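Reviving Artificial Hydrangeas That Have Seen Better Shelves
7 min read

Artificial hydrangeas are sold as the flower that needs no care. They then spend three years on top of a bookcase, quietly turning the color of the bookcase. If yours have reached that stage, you can bring them back in an afternoon and have something presentable for the table by dinner.

You'll need a soft makeup brush, a hair dryer with a cool setting, a bowl of lukewarm water, one drop of dish soap, an old towel, wire cutters, and a tray with a rim. The tray matters more than you'd think. Fake petals come off their little pegs and roll, and a rim is what stands between you and an evening under the couch.

Step 1: Get the dust off dry

Take the stems outside if the weather allows. Hold each one upside down and run the dryer over it on cool, from the stem toward the petals. Never use heat. I once used heat, and I now own a hydrangea that looks like chewed gum. Follow with the brush, working into the gaps between the lobes, where the dust has been raising a family.

Step 2: Wash, if you must

Plenty of bunches only need step 1. If the blue still looks like dishwater, test one petal at the back with a damp cloth first. Cheap dye runs. If the cloth comes away clean, swish the head through the soapy water for a few seconds, swish again in plain water, and shake it over the sink. Don't soak it. The stems usually have wire inside, and wire rusts.

Lay the heads on the towel, not touching, and leave them overnight. Yes, I said an afternoon. That was for people who skipped this step.

Step 3: Put the petals back

Most hydrangea heads are made of small fabric florets pushed onto plastic pegs. Press any loose ones back down with your thumb. If a peg has snapped, a dot of clear craft glue will hold it. Then fluff from the center outward, gently, and stop before it looks like a shower puff.

Leaves get their own treatment. Wipe them along the vein, front and back, and bend them slightly so they don't all stick out at attention.

Step 4: Lay it all out before you commit

Put everything on the tray and move it around before you cut anything. Two heads with a leaf between them is a good start, and it hides the junction where the stems meet, never the prettiest part of a fake flower. Let the long stem hang where it wants for now. You can always cut later, and I've yet to meet a pair of wire cutters that could do the opposite.

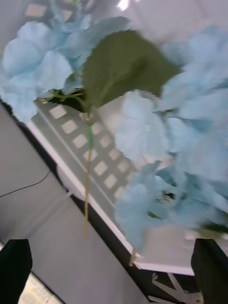

Bozsik
Contributing Writer, Home & Table

Pale blue is forgiving on a white-rimmed tray, especially one with some gray in it. It picks up shadow between the petals and looks fuller than it is. If your tray is loud, go with fewer heads, or admit that the tray is the arrangement and put the flowers back on the bookcase.

Step 5: Trim and set

For a low vase, hold the stem against the outside, add an inch, and cut there. Bend the bottom of the wire into a small hook so it grips whatever is inside. If you want the flowers lying flat on the tray, tuck the cut ends under the heads. A bare stem end poking out at the front gives the game away faster than the price sticker.

Keeping them decent

Run the brush over them whenever you dust the room, or whenever you tell people you do. Keep them out of direct sun, where blue goes first to gray and then to a sort of beige regret. When you store them, use a box deep enough that the lid doesn't press on the petals, and stuff a little tissue paper under each head.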